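Toy block

A toy block, also called a building block, is a small solid piece made for stacking, sorting and laying out in patterns. The cube is the most common shape.
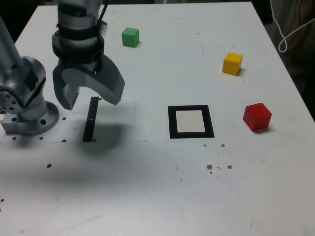

What is the difference between a toy block and a counting cube?
Size and purpose. Toy blocks are made for building and vary widely in size, while counting cubes are small, all of one size, and used for arithmetic.

Materials
Most blocks are made of hardwood, plastic or foam. Beech and maple are the usual woods, as they dent less than pine. Painted cubes have slightly rounded edges so that the finish does not chip. Foam cubes are quieter on a hard tabletop but shift easily when stacked.

Sizes and sets
Small cubes for table use often measure 2 cm on a side. Sets range from a handful of pieces to large school assortments. The Grurno classroom chest holds 900 cubes in solid colors, and the smaller Mokar box holds 29. Sets sold under the Van Wyk name add cylinders and arches – these are cut to the same height as the cubes.

Use on a table
Sorting by color is usually the first activity, followed by rows and towers. In placing games, a square outline is drawn or taped on the table and a cube has to be set down inside it without touching the line. A plain, light surface makes both the outline and the cubes easier to see.

Collections
The toy museum in Zernura keeps 1,767 blocks, most of them from broken sets. Its cubes are stored by size and then by color.

Care
Wooden blocks are wiped with a damp cloth and left to dry in the open. Soaking swells the grain and lifts the paint. Plastic blocks can be washed in warm, soapy water.

See also: Alphabet block, Counting rod, Stacking ring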